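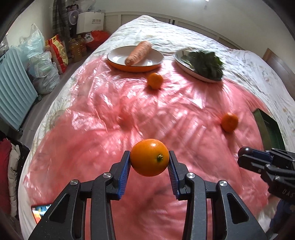

**Posted by Edmund Brzozowska** | Clonden Household Help > Food storage and sorting | 25 December 2018

### Sorting produce on a bed: plastic sheet over a white bedspread, moisture and marks

I sort the week's fruit and vegetables in the bedroom. The kitchen counter in this apartment is too short to lay anything out, and the bed is the only flat area of any size. The current setup is a large sheet of pink translucent plastic laid over the bedspread, which is white with a faint gray floral print. Mandarins go directly on the sheet. Carrots and leafy greens go on separate plates near the head of the bed. After inspection everything gets bagged and carried back to the kitchen.

I have three problems.

1. The sheet doesn't lie flat. It was stored folded and the creases stay in. Mandarins roll into the folds and end up touching each other, and I lose track of which ones I have already checked.
2. When I lift the sheet, the bedspread under it sometimes feels damp. I can't find a hole. The greens are usually wet when I bring them in, and I shake them out over the bed before they go on the plate.
3. Mandarins with a weak spot near the stem get past me. I look at each one with the stem end facing me, then put it down. Out of the last batch of 28, two went soft within days, both at the stem.

The bedspread is cotton and can be washed, but it takes a long time to dry in winter and I would like to keep it out of the laundry. The sheet came from Hämmerli, sold as a general cover, with no thickness on the label. I do not want to buy a folding table. There is no floor space for one, as the left side of the room is taken up with storage.

Is there a better underlay, and is there a sensible order for doing the checking?

---

**Oriana Jara**

I'll take these in your order.

**Creases.** Thin plastic film holds a fold for a long time at room temperature. Unfold the sheet the evening before and hang it over a door or a shower rail, with the long edge down. Most of the fold lines will relax enough to use. Do not iron it. You don't know what the film is made of, and some types will soften and stick at a low iron setting. For storage, roll it on a cardboard tube.

Rolling fruit is a separate matter. A mattress is never level, and a smooth film over a soft surface gives you a low point wherever something heavy sits. Put a bath towel on top of the film, inside the area where the fruit goes. Terry cloth has enough friction to stop a mandarin. If you want the plastic uppermost for wiping, put something stiff under it, such as a flattened carton. I use a carton that held a Jerkik shelf unit, opened out, and it covers about half of a double bed.

**Damp bedspread.** Before you assume a leak, test the sheet. Lay it over dry newspaper, pour a cup of water into the middle, wait 2 hours, and check the paper. If the paper is dry, the film is sound and the water is getting in at the edges. Your description points that way: you shake wet greens over the bed, and the bedspread is exposed around the sheet. Drops also run along the creases and leave at the side.

Shake the greens out over the sink or the tub. Spin or towel them before they come into the bedroom. An oval dinner plate is a poor choice for wet leaves, because the rim is low and the water has nowhere to drain. Use a colander set in a bowl. A plate is fine for carrots.

Condensation is possible too, but only if the sheet stays on the bed for hours over fabric that was already damp. Take it off when you finish and leave the bedspread uncovered for a while.

**Checking mandarins.** Looking at the stem end alone will miss soft spots that haven't changed color. I do this:

- Hold the fruit by the sides and look at the stem button. A firm green or brown button is acceptable. A missing button with a dark or wet ring is not.
- Press lightly with a thumb beside the button. Compare with the side of the same fruit. Loose skin is normal in mandarins, so you are feeling for wet softness and not for give in general.
- Turn it over and look at the blossom end.
- Smell it if in doubt. A musty or fermented smell is enough to reject it.

Work in one direction. Unchecked fruit on the left, checked on the right, with a clear strip between. Doubtful fruit goes in a bowl and gets eaten first. Never set a doubtful one down among the good ones, even for a minute, since mold spreads by contact and you will forget which it was.

Do the mandarins first while your hands are dry, then carrots, then greens. Wipe the sheet after the carrots if they carry soil.

---

**stustitz_kitchen**

Get a vinyl tablecloth with the fleece back. Fleece side down on the bedspread and it will not slide. Problem solved, no need for towels and cartons. Mine is 7 years old.

Also keep carrots away from apples, they go bitter. You didn't mention apples, but for anyone else reading.

---

**Edmund Brzozowska**

I did the newspaper test with a cup of water. The paper was dry everywhere, so the sheet is sound and the water was coming from the greens. They now get spun in the kitchen.

I weighed one bunch before and after spinning. It was 792 grams going in. I forgot to write down the second figure, but the spinner bowl had a visible pool in it, and all of that was going onto the bed before.

The towel works for the fruit. I haven't tried the carton. The left-to-right order needed some adjustment: the plates stay at the head of the bed and I stand at the foot, so I run the fruit from the foot upward, unchecked nearest to me. The strip between the two groups is a folded dish towel.

On the tablecloth: does the fleece back take machine washing, or does it shed? The ones sold in Clonden carry a wipe-clean label and nothing else.

---

**stustitz_kitchen**

Cold wash, no spin, hang it up. I have done it once, in May. Some fluff came off the first time.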